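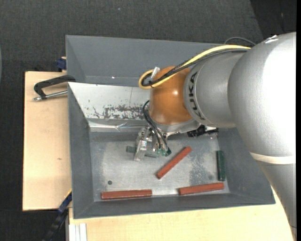 20/10/2024

The day was given over to the parish records. Siobhán Ó Néill and I completed the baptismal register as far as entry 234 and set aside three pages for the binder – the ink on these is very faint. Mr. Furnival wrote to ask that the Steiner letters be listed separately. I have agreed to this.

We use cookies to improve your visit. Accept | Manage settings

Rain from noon. The reading room closed at five. The index for box 43 remains to be checked against the old list, and I shall begin there tomorrow.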